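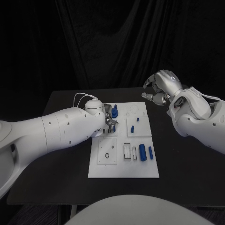
4.3 Failure analysis

Of the 321 bimanual insertion trials run on the Guder task board, 40 ended in a protective stop. The fault logs place most of these in the approach phase, when both wrists were moving toward the middle of the board and the Baklow controller had already lowered its separation limit.
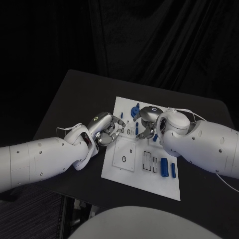

Tekstead Robotics Letters, Vol. 15, p. 100

The limit was checked against wrist positions only. Finger links were left out of the collision model, so two hands with flexed fingers could pass the check at a distance where contact was possible (Figure 6).
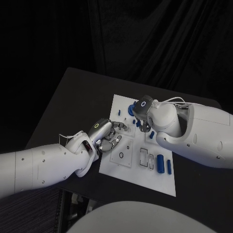

Adding the finger links raised planning time by about 15 percent. We did not repeat the trials with the Poulain planner, whose model already includes them.

Figure 6. Both hands over the board with blue parts.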